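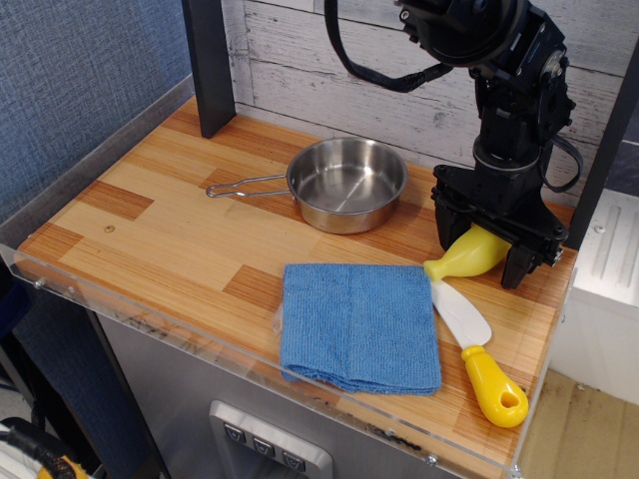 A steel pot, a folded blue towel and a spatula on the striped counter.

Search this site Enter keywords Go

Ida Seidel looks after the wood surfaces at Solberg, a shared kitchen with 19 counters. The striped ones, she said, need oil every December and very little else.

"People scrub across the planks. Go along them. The light and dark strips wear at different rates, and a cross scratch shows on both."

She keeps a microfiber cloth folded at the front of each counter. "Folded, you get several clean faces out of one cloth. Flat, you get two."

Small steel pots may stand on the wood once they have cooled. Spatulas with a hanging hole go back on the hook after drying. Asked about board cleaners, Seidel said she had tried Plurkley on one counter and stopped. "It left a film. I use dish soap, then a dry pass."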